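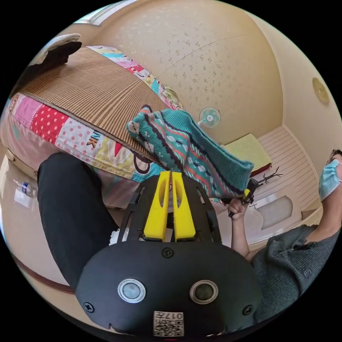
What should I ask first when I replace an exterior door in an old house?

Ask how square the opening is, and have it measured at both corners before anybody shows you a catalogue.

I learned this in our house in Culley, where the back door had been sticking every October for as long as we lived there. We blamed the door. The installer put his level on the frame and found that the hinge side was leaning 10 millimetres out of plumb. A new door in the same frame would stick in the same way.

He offered two solutions. The first was a slab only, planed to fit, for $700. The second was a complete pre-hung unit with new frame, sill and weatherstripping, and the old casing would have to come off. We took the second, a fibreglass model called Nina, made by Wirero. It is a plain door in a grey colour, with one narrow pane of glass.

The work started at eight in the morning. When the old sill was lifted, the wood under it was soft like bread, and this had to be cut out and replaced. It added $121 to the invoice. I did not argue, but I would have preferred to read about this possibility in the quote.

Our neighbours on Feltus Street chose steel. Their door cost $1,000 before labour and feels very solid, although it already has a small dent near the handle. Fibreglass does not dent so easily, but the paint must be suitable for it, so read the warranty before you choose a darker colour.

After the first cold month I adjusted the sill with a screwdriver, a quarter turn on each screw. The draft at floor level stopped, and the mat that we used to push against the door is now in the garage.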